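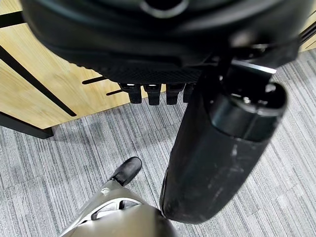
Is prior experience with robots required for the shared workshop build?

Students need only the introductory wiring module and the safety orientation. Each bench team includes at least one member who has completed a previous build, and the arm kits are issued with the joints already numbered.

Unit 7: Two-Arm Handling, Workshop Build Notes
Lutness Shared Workshop, October session
Instructor: Lorcan Moynihan
Workshop supervisor: Áine Mulligan

1. Purpose of the unit

This unit covers the final stage of the Pralach build, in which two arms are used together on a single handling task. One arm picks an item from a produce display. The other arm steadies a shopping basket. Students are expected to have completed Units 5 and 6, including the wrist calibration sheet, before their bench time begins.

The task is modest, but it brings together most of the faults that appear in home-built machines: backlash in the elbow, cable drag at the wrist, and poor agreement between the two arms about where the basket is.
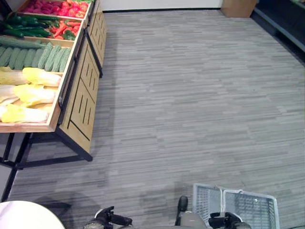
Figure 7.1. Produce display and basket, with both grippers in view.

2. Preparing the work area

Set the stand so that its front face is clear of the wall units. Do not move it once the positions have been recorded. All produce used in the exercise is artificial. Teams should record bin positions from the front lip, as the tilt of the bins makes measurements from the back unreliable.

The approach height is set in the Duggan controller file under "reach." The default value is 331 and should be left alone until the first full cycle has been completed. Teams that change it earlier must repeat the calibration sheet.
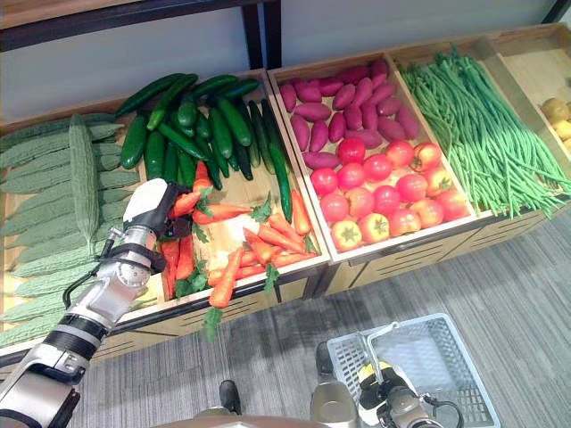 Grip settings are the part of this unit that takes the longest. A closing force suitable for a firm, regular object will often twist a tapered one, and the Rimero fingertips supplied with the kit have limited travel. Begin with a single item and log the jaw position at first contact. The carrot is a useful starting case: its leafy top stays on, and the jaws must close on the orange root without catching the greens. With the second gripper on the basket handle, the same exercise also tests whether the holding arm stays still while the other one lifts. Record any drift at the holding wrist before making adjustments.

3. Moving to the basket

After the single-item cycle is reliable, teams may attempt two items in one grasp. Lower the travel speed to 82 in the controller file for this step. The holding arm may take the basket by the edge or by the handle, but the method must be entered in the log, as the two give different clearances.

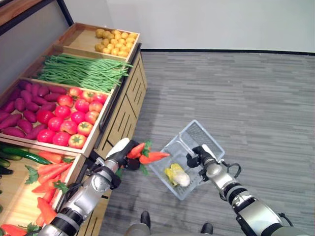
Photo: Lutness Shared Workshop / Á. Mulligan

A grasp of two carrots counts as one attempt. If either item is dropped, the attempt is recorded as incomplete and the arm is returned to its rest position. Items already in the basket may be left there between attempts.

4. Submission

Each team submits the log, the controller file, and a written account of about 1,000 words. The account should state which settings were changed and in what order. Kits are to be returned to the supervisor with all fingertips attached.

Reading for Unit 8: handout on cable routing, sections 1 and 2.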